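About Us

Ondmont Gripper Club
Students, hand-held grippers, a lot of soft toys

Home / About / Projects / Join / Contact

Who we are

Student robotics club at Hutchins. Started in June with one bench, a box of printed parts and a sign-up sheet taped to the door. Now 11 regular members, plus whoever wanders in for the snacks and stays to sort screws. First-years, last-years, two people from the textiles course who know more about squishy materials than the rest of us put together.

We don't build whole robots. Got asked this so often it went on the poster. We work on grippers, the part that does the holding, and on teaching a machine what a decent grab looks like. Everything here is small and slow and mostly happens at floor level.

Club lead is Da-eun Noh. She set the thing up, wrote the first parts list, still has the keys. If your email gets a one-line answer it's from her, don't take it personally.

What we do

Main project this year is called Clasbridge. Pick-and-place with soft objects. Plush toys, pouches, folded cloth, things that bend when you squeeze them and don't go back to exactly the same shape. Most beginner kits give you cubes. Cubes are fine for a week.

Members hold a gripper in each hand and do the task themselves: pick up, move over, let go, again. A camera rides along on the tool. The recordings get cut, labeled and sorted, then the programming side trains on them. Two people's worth of boring work for every one person's worth of fun work, so we rotate. Everybody records, everybody labels. No exceptions, including Da-eun.

Target for the Vaneck student challenge is 1000 clean recordings. Count as of this update is 1381 total, but total is not clean. A lot of those are dropped early, or somebody's sleeve is over the lens, or the label says "bag" when it should say "toy". Cleaning is going on now. Slowly.

Where we work

Wherever there's space. Bench room at Hutchins for soldering, printing and anything with a smell. Recording sessions happen in members' homes, on beds and blankets and floors, with their own stuff around them. We tried a bare white table first and the trained model was great at bare white tables. Then we put a striped towel under the same toy and it was hopeless. So, homes. Real shelves, real bags, coats hanging up. Please do not tidy before a session. We mean it.
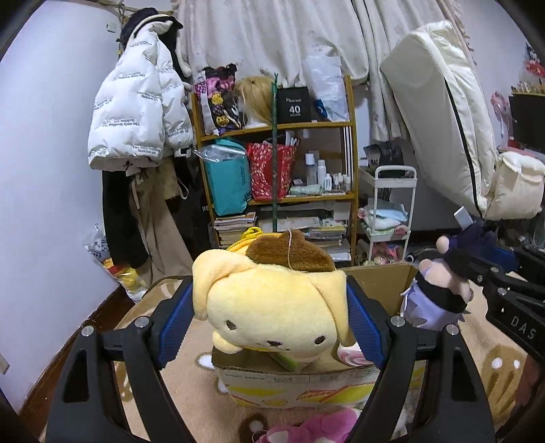 Usual format is one box, a handful of soft things, two sets of grippers if we have enough charged batteries. One person works, one person watches the list and calls the next item. Swap when your wrists get tired, which is sooner then you think. A session is done when the list is done, or when someone's roommate needs the room back.

Plush is the best teacher we have found so far. Ears flop. Zippers catch. Grab it by the middle and the face folds in, grab it by the ear and the whole thing swings. You learn to come in from both sides and close gently, then wait a beat before lifting. The waiting matters a lot for the recordings, the model picks up on it and stops snatching.

The hardware

Two-sided grippers with linkage arms and ribbed finger pads. Pads are swappable. We went through 5 pad designs to get to the one we use now. Flat ones slipped on fur. Very soft ones peeled off their holders in the middle of a session, which is how the blanket at one member's place ended up with glue on it (sorry again). Ribs were the answer, more or less. Still not great on shiny fabric, if you have ideas about shiny fabric come and talk to us.

Pins get checked before every session. Loose pin, wobbly arm, bad data. Check sheet is in the lid of the tool case. Use it and sign it.

How the club runs

Build nights: bench room, repairs, new pads, printing.
Record nights: at a member's place, small groups only.
Label nights: laptops, headphones, whatever soup is going.

Nobody is assigned to a team for the first month. Try all three. After that most people drift to one, and that's fine, as long as you still turn up for labeling when it's your turn on the rota.

We keep a logbook. Paper one, blue cover. Write down what broke, what you changed, what you'd try next. The entries don't have to be neat. Some of our best fixes came out of a grumpy half sentence someone wrote at the end of a long night.

House rules for record nights

Shoes off if the host says shoes off.
Ask before moving anything on a shelf.
Toys go back where they came from, the right way up.
No recording people's faces. Stop, point the tool down, carry on after.
Mail, documents and screens with private stuff on them get put away by the host before we start. This is the one kind of tidying we allow.
Host picks the music.

The Vaneck challenge

First competition for most of us. Student teams only, soft objects category. You get an unfamiliar bin of items and your gripper has to clear it into a second bin without damaging anything. Scored on items moved and on time, with points off for drops. We are entering one team with everyone on the roster, and the people at the table on the day get picked by practice runs.

Current state: it clears a bin of toys we know. It gets stuck on ones we don't, especially anything long and floppy lying on top of something else. It will grab both and carry them over very proudly. Working on it.

Joining

Open to any Hutchins student, any course. No coding needed. No robotics either. If you can pick up a toy without crushing it you already have the main skill, and the rest we can show you in an evening.

Bring: a notebook, a charger, something soft you dont mind lending. Odd shapes very welcome. We have plenty of round bears.

Not sure yet? Come to a label night first, it's the easiest one to sit in on. Say hello to whoever is nearest the kettle.

Lending us things

We are always short on objects. Pouches, hats, socks, stuffed animals, small pillows, all good. Tape your name on the bottom and write it in the lending list with the date. Things come back at the end of term. If you want it back sooner just ask, we'd only need a day to finish the set it's in.

Can't take: glass, anything with loose beads, anything precious. We are careful but these are machines built by students.

Also looking for: a second tool case, longer charging cables, a label printer that does not jam.

Contact

Drop by the bench room on a build night, or leave a note in the Ondmont tray at the Hutchins front office. Email link is in the menu, replies can take a few days during exams. For the Vaneck challenge put "challenge" in the subject so it gets seen.

Page updated December 11, 2019. Member list and pad drawings coming once somebody finishes scanning them.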